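Why Does Clean Laundry Get So Wrinkly?

Hello again, laundry detectives! Last time we talked about why towels go stiff on the clothesline, and quite a few of you wrote in with the same question: why do clothes come out of the wash looking like scrunched-up paper bags? And why do the grown-ups at your place keep asking you to fold them when they're only going to get unfolded again?

Good questions, both of them. I used to be a champion at leaving my laundry in a heap. My favourite T-shirt spent most of grade four at the bottom of a basket, and it had a crease across the belly that made me look like I'd been folded in half and mailed. So I'm going to tell you what I wish I'd known back then.

First, what is cloth, anyway?

Grab the bottom of your T-shirt and look at it really closely. Use a magnifying glass if you've got one. See the tiny rows of loops? Your T-shirt is knitted, just like a woolly toque or a scarf, only the yarn is much, much thinner. Jeans are different. They're woven, so the threads go over and under each other like the strips in a paper place mat.

Now pull one loose thread out of an old sock (ask first, please, and make it a sock with no friends left). If you untwist the end, it comes apart into little hairs. Those are fibres. Cotton fibres grow in fluffy puffs on a cotton plant, wool fibres grow on a sheep, and polyester fibres are made in a factory from the same sort of stuff as plastic drink bottles.

Fibres are bendy, and that's why your clothes can bend when you do. Imagine wearing pants made of uncooked spaghetti. You'd get one step to the bus stop, maybe two.

So where do wrinkles come from?

Let's zoom in even further, way past what a magnifying glass can manage. A cotton fibre is made of long, long chains, and the chains hold on to their neighbours. I like to think of kids in a lineup at recess, all holding hands with the kids beside them. When everybody's holding hands, the lineup keeps its shape.

Then along comes water! Water squeezes in between the kids and they let go. Now they can slide around and end up standing next to somebody new. When the water leaves again (we call that drying), they all grab hands with whoever is closest. If the cloth happened to be bunched up at that moment, the lineup stays bunched up. That's a wrinkle.

Heat helps the chains move too, and a good hard squash keeps them bent. So the very best recipe for a wrinkly shirt is to get it warm and damp, scrunch it in a ball, and put everything else you own on top of it. I know this recipe by heart.

Polyester doesn't soak up much water, so its chains mostly stay put and it wrinkles a lot less than cotton. Have a peek at the tag inside your soccer jersey. I'll bet it says polyester.

The trouble with the heap

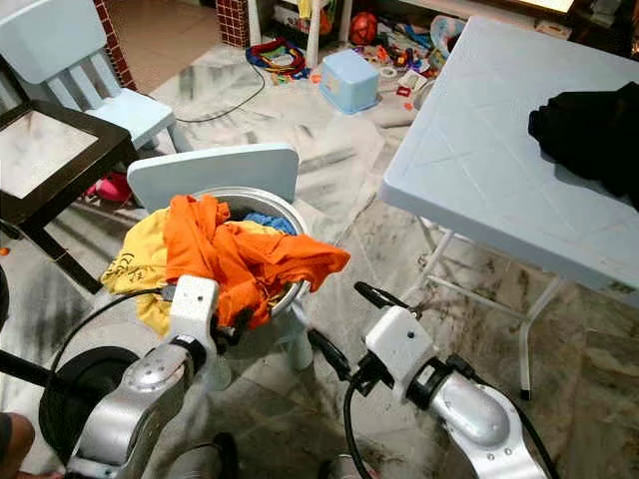 A heap is a funny thing. It looks soft and comfy, but the clothes at the bottom are being squashed by every single thing above them. One T-shirt weighs hardly anything. A whole family's worth of T-shirts, pyjamas and hoodies is heavy, as you'll know if you've ever tried to lug it up the stairs.

Heaps are also sneaky about damp. If one thick hoodie goes in before it's properly dry, the water has nowhere to go, so it creeps into the neighbours. Leave that long enough and you get the dreaded swamp smell. The smell comes from tiny living things called bacteria, which love somewhere damp where the air can't move. They're far too small to see, but your nose will find them all right.

And sleeves! Sleeves get tangled up with pant legs, pant legs swallow socks, and you end up pulling on something orange and finding that half the family's wardrobe is coming along for the ride.

How I fold a T-shirt

There are plenty of ways to do it, and the people you live with may have a favourite. Mine goes like this.

Find a flat spot. A table is great, a bed is fine, and a clean floor works if you don't have a dog who likes to help.

Lay the shirt face down and smooth it with your hands, from the middle out to the edges.

Fold one side in toward the middle, sleeve and all. Flip the sleeve back if it pokes out the far side.

Do the same with the other side. You should have a long skinny rectangle now.

Bring the bottom up to the collar, then fold it over one more time if your drawer is small.

Turn it over and admire it. If there's a picture or some lettering on the front, you'll probably be able to see a bit of it, and that makes it easy to find when you're half asleep and the bus is coming.

My first ones were terrible, by the way. They looked like envelopes that had been in a fight. Keep going and your hands start to remember the moves.

But isn't a fold just a tidy wrinkle?

Ooh, you noticed! A fold does bend the cloth. But it bends it in only a few places, and the shirt is lying flat and dry everywhere else. Dry fibres are still holding hands with their neighbours, so they can spring back pretty well. A crumpled shirt has bends all over it, going every which way.

If you leave a shirt folded for months, though, the creases do start to stick. Winter sweaters that come out in October often have lines across them, and a day of being worn by a warm, wiggly person usually softens them up.

Try it yourself: the great wrinkle race

You'll need 2 old cotton hankies (or squares cut from a worn-out pillowcase), a bowl of water and a heavy book. Ask a grown-up before you cut anything.

Dip both hankies in the water and wring them out over the sink. Scrunch the first one into the tightest ball you can and leave it on a plate. Spread the second one out flat on a towel and smooth it with your palms. Leave them both somewhere warm until they're dry. The ball will be slow, so you might have to wait until the next morning.

Open them up and compare. Which one looks like a map of the mountains?

Now for round two. Take the smooth, dry hankie, scrunch it up and put the book on it while you eat your lunch. Have another look afterward. Are the wrinkles as deep as the ones in the hankie that dried in a ball? Draw both in your notebook and write down what you think the water was up to.

If you want to go further, try the same thing with a scrap of polyester and see how it does against the cotton.

Can you get wrinkles out without an iron?

You sure can. Irons are very hot and they're a job for grown-ups, but you know the secret now: let the chains go, then let them grab hands again while the cloth is flat. Mist the shirt lightly with a spray bottle, give it a gentle tug at the bottom, and hang it up to dry. Some people hang a shirt in the bathroom during a shower, and the steamy air does the same job. It won't be perfect, but it'll be good enough for picture day.

A few words to know

Fibre: a very thin, hair-like strand. Lots of them twisted together make yarn.

Knitted: made from loops of yarn. Stretchy!

Woven: made from threads crossing over and under. Usually not so stretchy.

Crease: a line left in cloth where it's been bent.

Next time I'll be tackling the one you ask about most, which is where the other sock goes. Send me your theories before then, and your wrinkle race drawings too. I especially like the ones with labels.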